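I spent most of November rewriting our bench rules for the arm, and I have opinions now, so bear with me. The old sheet ran to 81 lines and had a whole paragraph on how to coil an extension cord. I'd never seen anyone read past the first page (me included!), and that seemed like a pretty bad sign.

So the new one is short. Keep the speed at 60 percent or under until a routine has run clean from start to finish. Know where the stop button is before you touch anything else. Hands stay off the table while the arm is live — even if a thing has tipped over and it's driving you nuts. And only put out what the task calls for, plus whatever you've written down as clutter. A banana on a plate is fine if the sheet says banana on a plate.

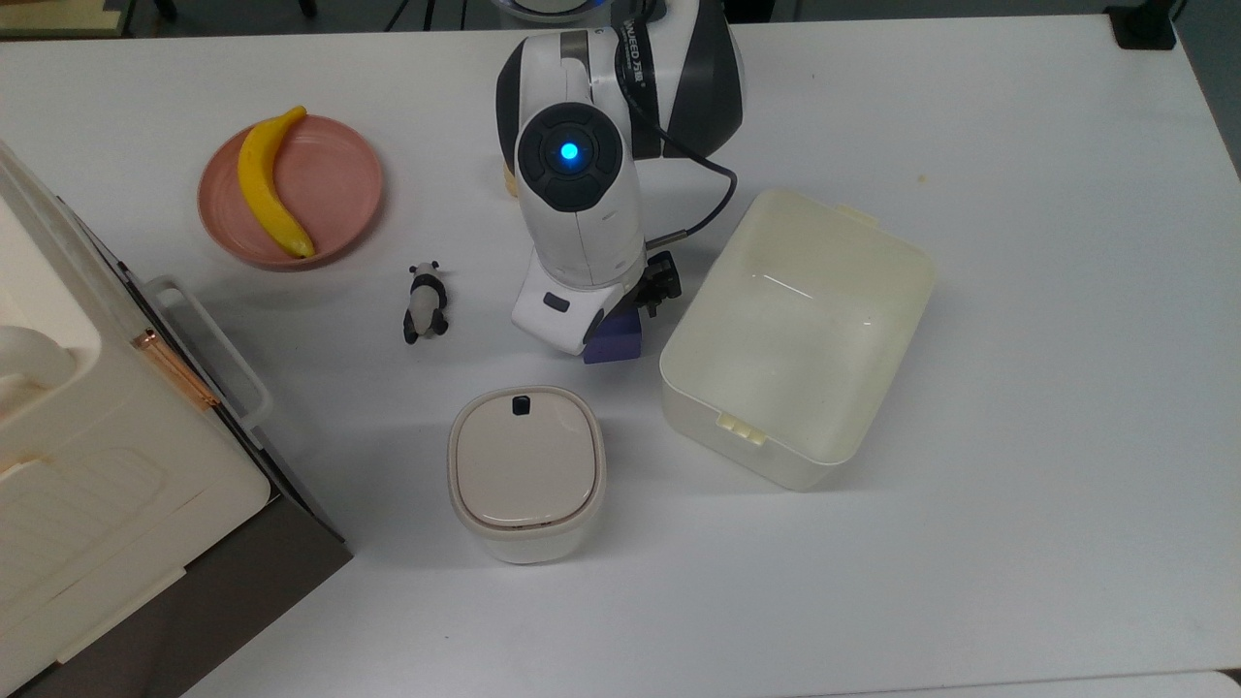 Áine Scanlon thinks I've gone too soft on the cable rule, and she wrote me over 400 words to say so. Her view is that a loose loop should be checked before every single run, with the arm at full reach, and that once a morning is just asking for a snag.

She's probably right, ugh. I've changed it to every run and we'll see how long people stick with it. The clutter list still needs work too, and I want to add a line on lids, open or shut, so two people setting up the same task end up with the same table.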